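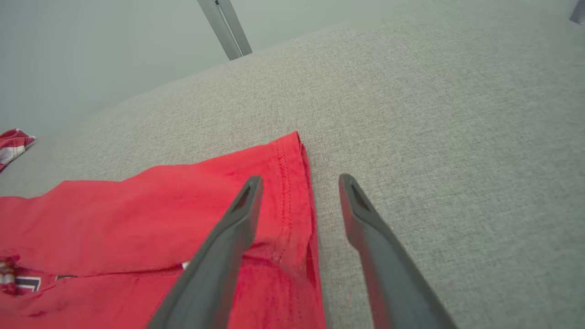
Red shirt, Gorer, second attempt. Left finger just left of the hem.

The arm stopped at the hem and would not close.

Encarnación Miranda had her hand on the red button already. Not pressing. Just resting there, the way you rest a foot over the brake when somebody else is driving.

"It's thinking," said Bongani.

"It doesn't think."

"Then it's waiting."

"For what?"

He didn't know. He scrolled. Log lines, gray on black, all of them saying the same thing. Grip request sent. Grip request sent. Grip request sent. And under that nothing, no answer from the hand at all.

Ten seconds. She hated counting but she counted. Then the fingers snapped shut, hard, a sound like a stapler, and the arm went up. Fast. Way too fast. The shirt went with it and the hem made a noise and she hit the button.

Everything stopped. Shirt hanging there. Fan still going in the cabinet.

"That was not the speed," Bongani said.

"No."

"I had it at five. Five percent. I'm looking at it right now, it says five."

"So it says five."

She came around the guard and looked at the shirt without touching it. Stitching popped along one side, a gap you could put a thumb through. Two days ago she would have called that a folding problem. Bad grasp, bad angle, try again. Now she thought about the gap and about her own thumb.

Florkudach wanted the laundry cell by the end of the month. They had been wanting it since September. There was a woman there called Wan who phoned every morning, never rude, always with the same question. Can it fold a shirt yet. And Encarnación would say almost. She had said almost so many times that it had stopped being a word.

"Do we tell her," Bongani said.

"Tell her what? Write it up first."

So he wrote it up. He typed with two fingers, fast, and he never went back to fix anything.

October 4, 2021. Gorer cell. Operator B. Ntuli. Hand did not respond to close comand, then closed late at full force. Arm moved at unknown speed. Speed setting read 5. E-stop pressed by E. Miranda. Damage, one shirt. No injury.

He stopped at the last line.

"No injury," he said out loud.

"Leave it. It's true."

"Yeah but."

"But what."

"But I straightened the plaid one." He wasn't looking at her. "Before this run. It was bunched up in the middle so I reached in and moved it over. The arm was parked. I thought it was parked."

She didn't say anything.

"It was sitting still," he said. "It looked exactly like it looks when it's parked."

Same as it had looked over the hem. Fingers open, not moving, a request somewhere in the queue with nobody home to answer it. She went and sat down on the crate by the door because her legs wanted to.

The guard had a switch. Open the guard, power drops, that's the whole idea. She got up again and opened the guard. Looked at the cabinet. The light on the cabinet stayed green.

Closed it. Opened it. Green.

"Bongani. Who's been in here?"

"Bidlow. To do the cable."

"When?"

"Last week? He said the switch kept tripping on him. He said he'd put it back."

Bidlow. She found it behind the cabinet with a flashlight in her teeth, a short loop of yellow wire, neat as anything, wrapped twice and taped. He had even trimmed the ends. It had a paper tag on it and the tag said REMOVE in capital letters and she laughed, one bark, nothing funny in it, and the flashlight fell out and rolled under the bench.

She pulled the plug at the wall. Then she took the plug and put it in the lock box and put the key in her pocket.

"That's the end of today," Bongani said.

"That's the end of the week."

"Wan's going to call."

"I know she is."

He went back to the log while she was on her knees getting the flashlight. He read it backward, from the snap to the start. The late close wasn't the only one. There were others. Short ones, half a second, a second, nothing you'd see. A little hitch before the grab that they'd both gotten used to and thought was just how it moved. He'd even told a visitor it was being careful. He put them all in a column. Twenty-four since the cable was changed. None before.

"It's the cable," he said. "It drops the hand. And then when the hand comes back it gets everything at once, all the stuff we sent while it was gone. Close, close, close, lift."

"And the speed?"

"I don't know. Maybe the same. Maybe the five never gets there, so it uses whatever it's got."

"What's it got?"

He looked it up. It took a while, the manual was on the other laptop.

"Ninety-three," he said.

She thought of him leaning in with his sleeve rolled up, fixing a piece of plaid cloth so it would look nice. She thought of the half second.

"Add it," she said. "You reaching in. The wire. All of it, with the tag. Put Bidlow's name and put mine, I signed the sheet when he was done."

"You didn't check it?"

"I signed it."

He typed. She listened to the keys. Somewhere in the building a door banged and they both jumped, and then neither of them said so.

The phone went around 10. It was on the bench, buzzing itself slowly toward the edge, and Bongani watched it and then watched her.

She caught it before it dropped.

"Good morning," said Wan. "I'm only asking what I always ask."

"No," said Encarnación.

A pause on the line. Papers, maybe.

"No, not yet? Or no?"

"I need you to have your people stay out of the other one. The one we shipped you. Is anybody near it?"

"It's switched off, I think. It isn't moving."

"Who's near it?"

"Well, I am," said Wan. "I'm standing right beside it. I was going to send you a photo, there's a towel stuck in the—"

"Wan. Take your hand out."

She heard the phone put down on something hard. She herd shoes, two steps, three. Bongani had stood up without noticing, both palms flat on the bench.

Then a sound like a stapler.

"Wan?"

The fan in some other cabinet, a long way off.

"Wan."

"I'm here," said Wan, very small. "It got the towel."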